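Packing and Sorting: The Skulten Hall Pantry Gallery

The Skulten Hall pantry serves residents of the building and its neighbors throughout the year. Donated goods arrive at the rear entrance, are checked and sorted at the worktables, and leave in cardboard boxes prepared for individual households. This page presents notes on the packing work, together with information on the materials and procedures used in the hall. It is maintained by the Office of Resident Services and is revised each April.

Visitors who wish to see the hall in use are welcome during open hours, from 9:30 a.m. to 2:00 p.m. Groups should write to the office in advance so that a guide can be arranged. Photography is permitted in the sorting area with the consent of those present. It is not permitted at the distribution counter.

The Hall

The room now used for packing was formerly the reading room of the Smadi Building. Its tall windows and plaster ceiling were retained when the pantry moved in, and the original book lift was converted for moving goods from the lower level. Shelving along the north wall was supplied by Testeck and is arranged by type of product, with heavier items on the lower shelves. The east wall is reserved for paper goods and household supplies.

The design of the room was overseen by Elie Boutros, who was then responsible for building services. His notes from that period describe the main difficulty as one of circulation. Goods had to travel from the lift to the shelves, from the shelves to the tables, and from the tables to the counter without crossing paths. The present layout follows his second plan, in which all movement proceeds in one direction around the room.

Boxes

All household orders are packed in plain cardboard boxes. The pantry accepts clean used boxes as well as new ones, provided that the base is sound and the flaps are intact. Low-walled boxes are preferred for cans and jars, as the contents can be seen and checked without unpacking. Taller boxes are set aside for cereal, paper towels and other light goods.

Flaps are left standing until the order has been checked. They are then folded in and the box is closed with a single strip of tape along the center seam. Boxes are not overfilled. A completed box should weigh no more than 12 pounds, so that it may be carried by one person to the counter or to a waiting cart.

Cans and Beverages

Canned goods make up the largest share of donations. Each can is examined for dents along the rim, swelling and rust before it is accepted. Labels must be present, although slight tears are allowed if the contents and date can still be read. Cans that do not pass inspection are recorded and removed from the hall at the end of the day.

Beverage cans are handled separately from canned food. Their walls are thinner and they are more easily damaged by weight placed on top of them. They are packed in boxes of their own, or along one side of a mixed box with light goods beside them. Donors are asked to bring beverages in unopened cans; open multipacks are accepted if every can is sealed.

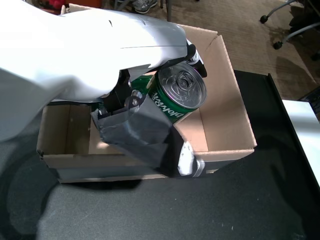 A green beverage can, held at a tilt above an open cardboard box.

Glass bottles are accepted in limited numbers. They are wrapped in newsprint and placed upright, with folded card between them. The Florari Market on the corner provides bottle dividers from its own deliveries, and these are reused for as long as they hold their shape. Plastic bottles larger than two liters cannot be stored in the hall and should be taken to the lower-level entrance.

Order of Packing

The order in which goods are placed in a household box has changed little over the years. Food cans are placed first, in a single layer across the base. Jars follow, then bags of rice, beans or flour laid flat over them. Bread, fruit and eggs are added at the counter immediately before collection and are carried in a separate paper bag. A printed list is placed on top of the contents, signed by the person who packed the box and by the person who checked it.

The standard household box contains 11 items, not including fresh food. Larger households receive a second box with the same contents. Requests relating to diet or allergies are noted on a colored slip attached to the outside, and the box is packed at the table nearest the office, where substitutions are kept. Residents who are unable to visit the hall may have a box brought to their door by arrangement.

Care of the Tables

Worktables are cleared and wiped before packing begins and again at midday. Cardboard dust collects quickly, particularly when boxes are being assembled, and a dry brush is used before any damp cloth. Tape dispensers, markers and box cutters are returned to the drawer beneath each table. Personal drinks are kept on the window ledge to avoid confusion with donated goods.

Repairs to the tables and shelves are carried out by the building workshop. Faults should be entered in the book beside the lift, with the number of the table and a short account of the problem. The workshop reviews the book each morning at 8:15.

Donating Goods

Donations are received at the rear entrance of the Smadi Building during open hours. Almost all shelf-stable foods are welcome. There is particular need for canned fish, cooking oil, low-sugar fruit and unsweetened beverages. Homemade foods, alcohol and items past their printed date cannot be accepted. Donors with more than six boxes are asked to call ahead so that the lift can be kept free.

Empty cardboard boxes may be left flat on the rack inside the rear door. Please remove old shipping labels and any loose tape. Wet or stained boxes should be placed in the recycling container in the yard.

Use of This Page

Text and pictures on this page may be reproduced for educational purposes with credit to Skulten Hall. Requests for larger prints, or for copies of the floor plans prepared by Mr. Boutros, should be addressed to the Office of Resident Services on the second floor. Please allow two weeks for a reply.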